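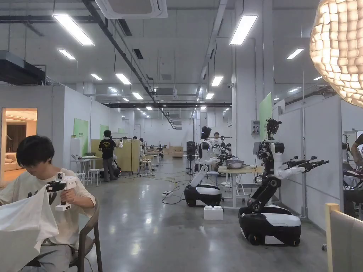
Preparing Clothing and Bedding for the Preltham Textile Collection

Last reviewed September 23, 2024

This page explains how to sort, wash, fold and pack household textiles before they are placed out for collection. It applies to all addresses in Preltham and Honden. Residents of Bloxham should bring their textiles to the Brillon Street depot, where the packing instructions are the same but the labels are issued at the counter.

What is accepted

The collection takes clothing, sheets, pillowcases, blankets, towels, tablecloths and curtains. Items do not need to be new. A missing button or a small hole is acceptable, and such items should go in the repair bag described below. Curtain hooks, rings and weights must be removed first.

The following are not accepted: pillows, mattress toppers, carpet, electric blankets, and anything that has been in contact with paint, oil or garden chemicals. Comforters are accepted at the depot only.

Step 1. Check each item

Empty every pocket, including inside pockets and the small coin pockets on jeans. Remove safety pins and name tags. Hold light-colored fabric up to a window, where thin patches show more easily. Close zippers and fasten the top button of shirts so that they keep their shape in the bag.

Step 2. Wash and dry

Wash everything at the warmest setting allowed on the care label. Do not use scented fabric softener. Items must be fully dry when they are packed. Thick seams, waistbands and the hems of curtains hold moisture longer than the rest of the fabric and should be checked by hand. Where items are dried indoors, leave them for a further 2 hours after they first feel dry.

Step 3. Clear a flat surface

A bed or a large table is suitable for sorting and folding. The surface should be clean and wide enough for a sheet to be folded in half. Keep finished piles on a separate chair or shelf. Pets should be kept out of the room until the bags are closed.

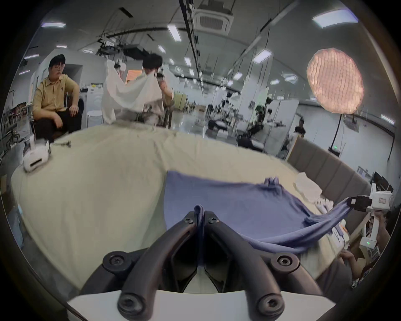
Step 4. Fold the clothing

Lay T-shirts and sweaters face down and smooth them from the center toward the sides. Fold each side in toward the middle, turn the sleeves back, and fold the lower half up to the collar. Pants are folded along the center seam and then in three. Socks should be paired and tied together at the ankle, as elastic bands mark the fabric and tend to break in the bag.

Dresses and coats may be folded loosely. Belts should be coiled and placed in a pocket of the garment they belong to, or left out if there is no pocket.

Step 5. Fold the bedding

Flat sheets are folded lengthwise twice, then crosswise until they are no larger than a bath towel. For fitted sheets, tuck the corners into one another before folding. Keep sets together where possible by placing the sheet and pillowcases inside the last pillowcase. Please write the bed size on a slip of paper and place it inside the set.

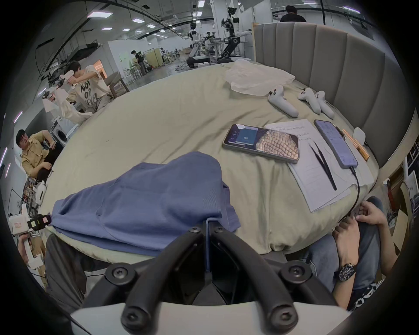 Blankets should be packed alone, one to a bag. They take up a good deal of space, and a bag holding a blanket and other items is often too heavy for the sorting belt at Brillon Street. The weight limit for any one bag is 9 kilograms. A bathroom scale is accurate enough for this purpose.

Step 6. Pack and label

Use the clear bags supplied with the fall notice. Each household receives 3, and more may be requested at the depot. Sort as follows:

Wearable clothing in one bag.
Bedding, towels and curtains in another.
Items that need repair in the last, with the word REPAIR written on the label.

Press the air out gently and tie the neck of the bag with a single knot. Tape should not be used. Attach the label to the knot and write the street name and the collection route. The route letter is printed on the upper right corner of the notice. Names and telephone numbers are not required.

Step 7. Place the bags out

Bags should be at the curb by 7 in the morning and should not be left out overnight. In heavy rain, hold them for the next round. Rounds continue through October in Honden, and the final round is listed on the notice.

Questions about dark fabrics

Dark clothing may be packed with light clothing provided that it has been washed at least once. New, unwashed dark items may release dye and should be kept apart.

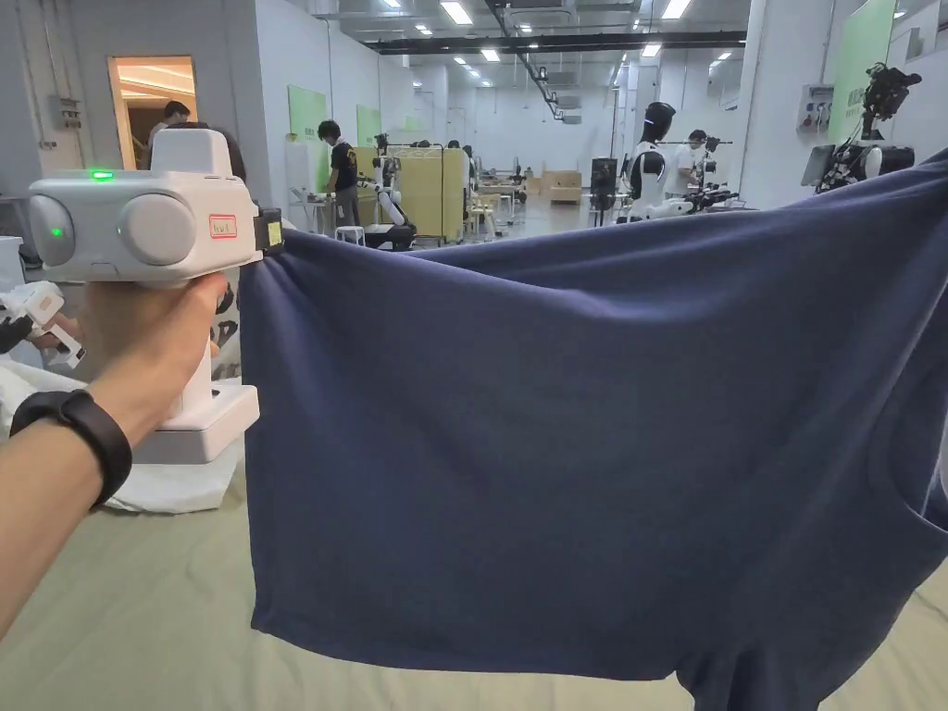

A reader in Honden writes that the advice on dark items could go further. In her experience, navy and black cottons still leave color on a white towel after 2 washes, and she now packs them in a pillowcase inside the main bag. She also asks whether the pillowcase would be returned.

Packing dark items in a pillowcase is permitted. The pillowcase is treated as part of the donation and cannot be returned.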